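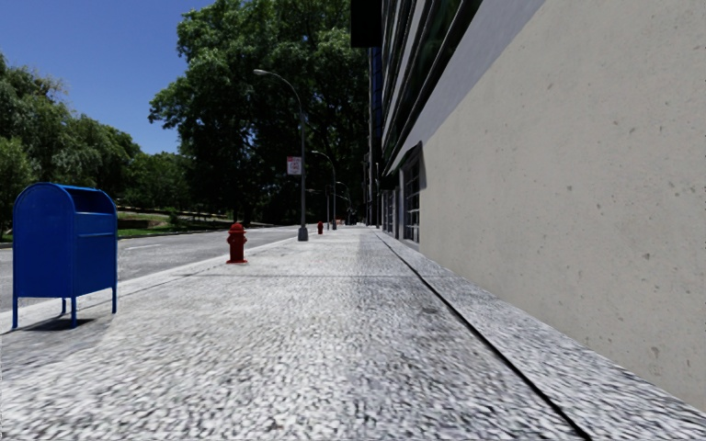 Part 2: Your first sidewalk run in Stellero

By now you should have Stellero installed and the Celow delivery cart loaded. If the cart shows up gray in the side menu, go back to Part 1 and do the license step again. I skipped it my first time and lost a whole evening!

1. Open the Marinho city map. The first load is slow, so go get a coffee.

2. Pick "Sidewalk start" from the spawn list. I like this one for beginners – you get a long straight walkway and plenty of time to find the stop key (space bar, by the way).

3. Set the speed to 2 and leave it there for now. Yes, it feels like crawling.

4. Press Record, then Go. Let the cart drive itself for 30 seconds and keep your hands off the arrow keys, or the log gets marked as manual.

Note: if the log says error 993, your map and cart versions don't match. Update both and restart.

When the straight run looks good, move on to crossings.

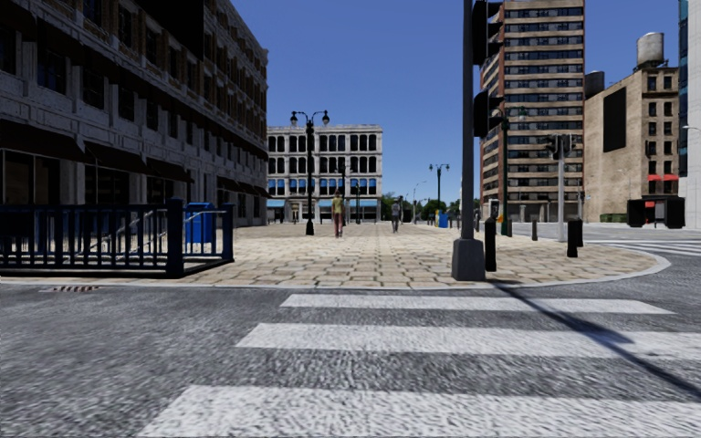 CROSSINGS AND CORNERS

5. Stop the cart before the curb and switch on "Wait for signal". Pedestrians stay on by default, and I'd leave them that way.

6. Try the same corner again with the time of day changed. Long shadows across the stripes are a great test, and my cart braked for one over and over until Gleice Batista told me to raise the shadow filter a notch.

Caution: don't save over the default filter. Make a copy first (I called mine "corner copy", very creative).

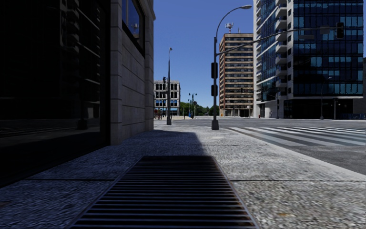 7. Now open the Ground Hazards panel and turn on surface labels. The cart sorts everything under its wheels into go, slow or avoid, and the factory settings are pretty relaxed. Something like the long metal grate in the slabs on the way to the corner should be set to avoid, at least while you're learning, and then you can watch how wide the cart swings to get past it. If it swings too close to the curb, lower the margin one click and run it again.

8. Save your run under a name you'll remember. Mine is 1604, and I still have to look it up.

Part 3 covers night driving.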